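6.3 Lost Tracking and False "Ready" States on the Hand Unit

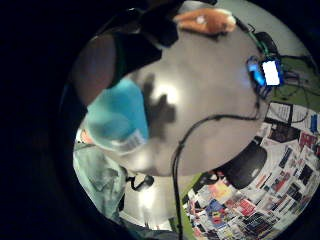 Most calls about the Kassa hand unit start the same way: the status screen said Ready, the operator believed it, and the recording was useless. Treat Ready as a claim to be checked. It means the unit has power and the Flidero software has answered. It says nothing about whether the unit knows where it is.

The fault covered in this section is position drift after a cable has been pulled. The gripper opens and closes normally, the picture keeps coming, and the logged position slides away from the real one. Earlier editions of this guide blamed poor lighting. We have not been able to reproduce that, and we no longer suggest buying lamps.

CAUTION: If a Brollen arm is set to follow the hand unit live, press the arm's stop button before you touch any connector. Do not rely on the software pause. In April a paused arm moved when its hand unit was plugged back in.

To check for drift:

1. Stop the arm and keep everyone out of its reach.
2. Set the hand unit on a flat surface, jaws closed.
3. Wait 10 seconds. Ignore the screen.
4. Open the Position page and write down all 3 values.
5. Lift the unit, move it in a slow circle, and put it back on the same spot.
6. Compare the values. A difference of 2 mm or less is acceptable. Anything more is a fault, whatever the status line says.

To clear the fault:

1. Shut down the hand unit from the menu.
2. Unplug the data cable at both ends. Look for bent pins and a loose collar.
3. Plug it back in and leave some slack – a cable that is tight at full reach will work loose again.
4. Start the unit and repeat the drift check 6 times. One good result proves very little.

NOTE: The Auto Recover button hides the warning and resets the counter. On our test units it did not correct the position. Renura lists it as a repair step in the quick start card; skip it.

NOTE: Throw out anything recorded between the last good check and the fault. The Smooth Path tool will make a drifting recording look tidy – it is still wrong.

If the check fails again with a new cable, take the unit out of service and send in the log file. Do not use it to drive an arm in the meantime, even at low speed.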